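Wednesday, by the Bilten workshop desk

Ciko tabletop arm back in use after cable and gripper work

The two-fingered arm in the Ciko cell at Ung has been returned to service after a repair to its wrist wiring. The arm had stopped 8 times during August, each time with fault code 3323, which Bostska lists as a lost signal from the wrist module.

Technicians traced the fault to the module cable, which was pulling at its connector when the wrist turned to its outer limit. The cable was replaced with a longer one and given a free loop above the wrist. The screws on the white 3D-printed bracket were taken out, cleaned and refitted. Both fingers were then checked for play and the gripper was set to zero in the open position.

A test of 400 open and close cycles was run with no stops. Picking trials on mixed household goods have started again, at reduced speed for the first 8 shifts. Bostska advises that the connector be checked by hand at the start of each shift and that the cable is never tied to the forearm. The spare bracket is kept in the cell cabinet.

Contact the workshop desk | © Bilten | Back to top

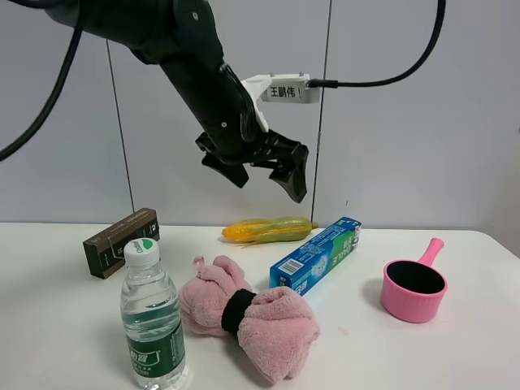
The arm over the table, gripper open, with the module and its cable at the wrist.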